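The delegation was received at the Dalgleish furniture works in June by Catriona Tosh, who has charge of the finishing department, and Jean Carnegie of the sales office. The purpose of the visit was to review table tops offered for the new reading rooms at Ernel and to see how they are stored, sorted and inspected before shipment. Laurier Lavoie and Fiona Ogilvie attended for the library service.

## Storage and sorting

The tour began at 9:30 a.m. in the receiving hall. Tops are held flat on racks, with spacers between them, and each rack carries a card showing the order number and the date of arrival. The hall had 792 tops in stock on the morning of our visit. Ms. Tosh explained that pieces for a single room are set aside together at this stage, so that differences in tone are found before the legs are fitted.

Mr. Lavoie asked whether the light color could be held across a large order. He was told that some variation should be expected and that the works will replace any top the customer considers too dark, provided the request is made within 50 days.

## Surface and grain

The second part of the tour dealt with appearance. The preferred finish for Ernel is a very pale cream with faint beige and peach in it, and it was judged well suited to rooms with limited daylight. The grain remains easy to see. Fine, straight streaks cover most of the surface, and in places they give way to long nested arches of the kind the trade calls cathedral figure. 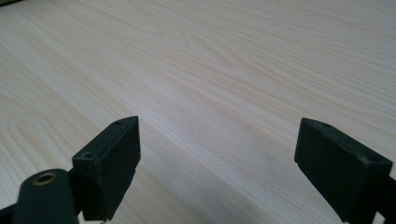
## Inspection

Finished tops are checked under three lighting conditions — overhead, low side light and daylight from the north windows. Inspectors mark faults with removable tape and enter them in a bound register. We were shown several pages of it, including entries for dents, uneven sheen and one corner damaged in transit.

Ms. Ogilvie raised the matter of cleaning. The works advises a damp cloth and mild soap, and asks that polish containing silicone be avoided. A printed care sheet will be supplied with every table.

## Delivery and next steps

The works can finish around 900 tops in a month when fully staffed. Ms. Carnegie stated that our order could be scheduled for the fall, subject to written approval of a sample. The sample is to be sent to the Ernel branch, and comments should reach Ms. Ogilvie before the order is signed.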